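Chopping board

A chopping board (also called a cutting board) is a flat, sturdy slab laid on a worktop so that food can be cut on it without blunting the knife or scratching the surface beneath. It is among the oldest and plainest of kitchen things, and in a great many homes it hardly ever gets put away, living out on the counter among the canisters, the toaster and whatever pot is in use that day.

Wood remains the favourite material, with maple, beech and walnut all common, though boards are also made from bamboo, rubber and plastic. End-grain boards, in which the fibres stand upright, are kinder to a sharp edge but heavier and dearer. Many boards have rounded corners, and a good number have a groove cut into the top to catch juices from meat or ripe fruit — a small comfort to anyone who has chased tomato juice across a marble worktop.

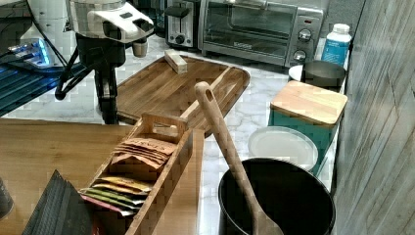
Readers of the Hedby household letters have long disagreed about the groove, and one correspondent wrote that she would never buy another board with one, as crumbs settle in it and she would sooner wipe up a little juice with a cloth. Others in the same pages kept a grooved side for roasts and turned the board over for bread.

Care is simple enough. A wooden board should be washed by hand in warm soapy water, wiped, and stood on its edge so that air can reach both faces, for a board dried flat tends to warp. Food-grade mineral oil, rubbed in now and again and left overnight, keeps the wood from drying out and cracking. Soaking and dishwashers are best avoided. Cooks who prepare raw meat often keep a separate board for it, and a board with deep cuts should be sanded smooth or replaced.

See also: Bread board; Butcher's block; Worktop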